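Selum Handheld Gripper Kit

By the Guvetti reference desk
October

The Selum is a hand-held gripper kit sold by Guvetti for recording household manipulation tasks. An operator works the tool directly, and the recordings are used to train a robot arm fitted with matching fingers. Each finger pairs a black jaw with an orange soft pad, and square fiducial markers let the software estimate the jaw opening.
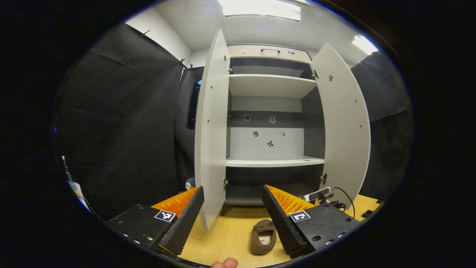 Can the fingers be replaced without returning the tool?

The pads and jaws are user-replaceable and come in packs of 30. The marker plates are fixed at the factory – a damaged plate requires service.

The standard package contains one gripper, a charger and a license for Munshi, the recording software. Munshi stores each demonstration as a separate episode and rejects any episode in which a marker is lost for more than five frames. Guvetti recommends about 300 episodes for a simple task such as putting slippers in a cabinet.

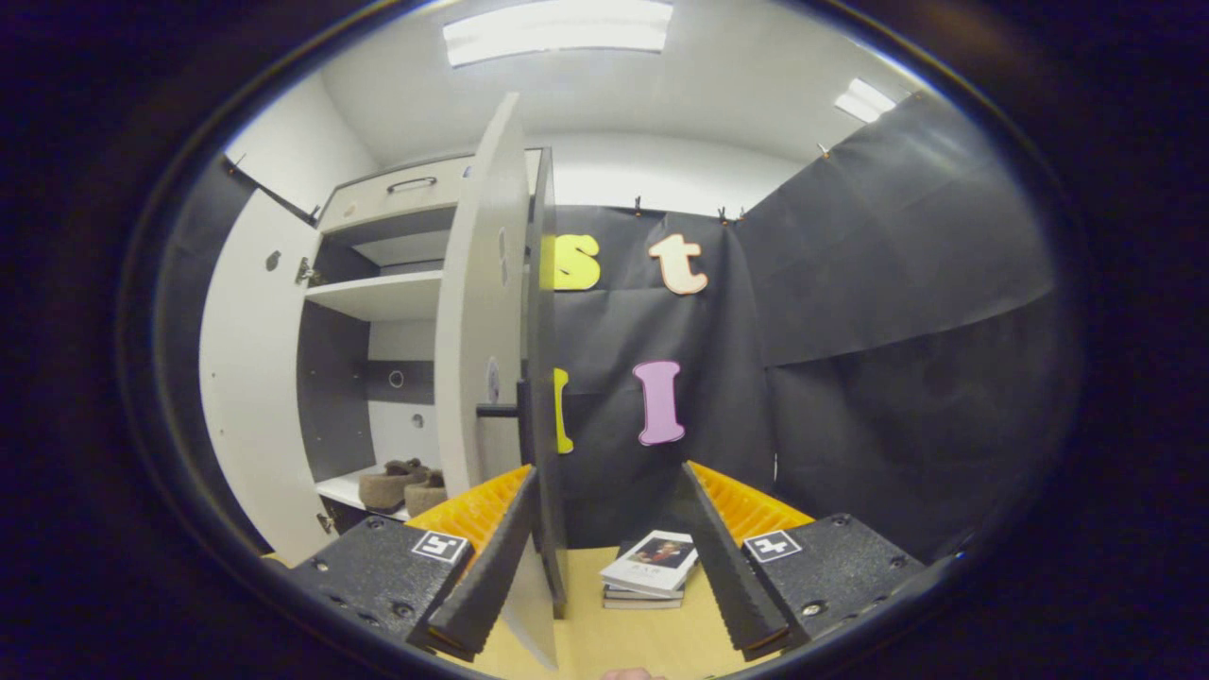

Larger collections are handled through Vuvow, a paid labeling service with a minimum order of 500 episodes. Vuvow accepts Munshi files only.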